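Workshop Tips: Teaching the Arm to Push Things Around

Filed under: benches, patience

Ham wrote in asking why the arm in the garage can push a block halfway to the goal and then sulk. I have spent more Saturday mornings on this than I have on my marriage, so I'll share what I know. Most of it concerns the person holding the controller.

Bolt things down first. If the work surface creeps while you're driving, the arm learns a world where tables wander. Two bolts through the board and into the bench will do it, and a drop of removable threadlocker if your bench rattles like mine.

Push from the middle of a flat side. Come at a cube near its corner and it spins, and you'll spend the rest of the run chasing it like a shopping cart with one bad wheel. Stars are worse. Find the notch between two points, settle the tip in there, and go slowly. Cylinders roll off the tip sideways the moment you feel confident.

Set the tip height with a business card. Slide the card under the tip, lower until it drags, then come up a hair. Too low and you plow a groove in good maple. Too high and you ride up over the block, and the next hour goes to finding out what got bent.

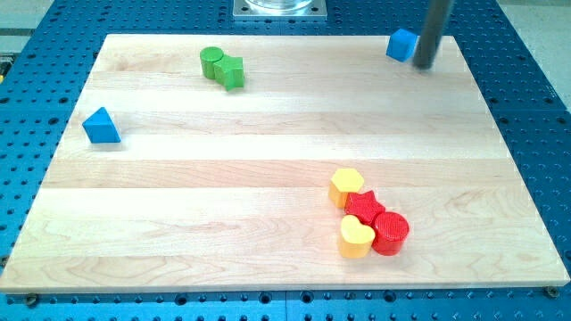 Pick a rule for clusters and stick to it. When blocks are jammed together, do you peel one off the outside or shove the whole bunch and sort it out later? Either works. Doing one before lunch and the other after lunch gives you an arm that hesitates between the two, much like my brother-in-law at a four-way stop. Myung-ja Ra peels from the outside, always, and her runs are the ones I copy.

Drive from the same chair. Your left and right change when you walk around the bench, and your thumbs will not keep up.

Leave the mistakes in if you fixed them. A run where you overshoot, back off, go around and nudge the block home is worth keeping, as the arm will overshoot too and needs to have seen the way back. A run where you overshoot and say a word belongs in the trash. We saved 2398 out of 3165 last winter with the Flollumby controller, and I can still hear some of the others.

Stop after 50. Past that I get sloppy and start cutting corners, and the arm picks up my corner-cutting faster than it ever picked up anything I was proud of. Get a sandwich.

Paint chips: wipe the tip with a dry rag between sessions. Hae-won Min slips a bit of heat-shrink tubing over hers. I tried it and it came off on the third push, but she tells me I bought the wrong size.

Next time: labeling your runs so you can find them again in January.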